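Section 7: Setting up the kitchenette and game corner

I do the sink first, before I even think about the games!

1. Empty the sink, rinse any bowls and cups, and put them away in the wall cabinets.
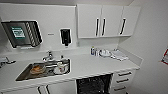

Lorraine Hulme wrote in to say she wipes the counter before touching the sink, then again at the end, and I can't argue with that.

2. Gather up the table tennis paddles and check the handles for wobble. Mine get piled in with all the other plastic bits – pull them out one by one.
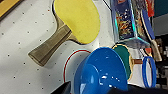 3. Paddles go back on the Mapplebeck shelf, handles out. Keep the small parts separate (I lost a whole set in August).

Caution: no scouring pads on glossy plastic bowls. They scratch like crazy.

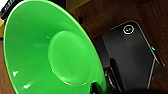

4. Wash with a soft cloth, dry well and stack up to 7 high.

5. Last job, top up the soap and wipe under the dispenser.
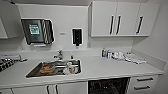

Can I use bleach on the countertop? I'd stick to dish soap and warm water, then buff it with a dry towel.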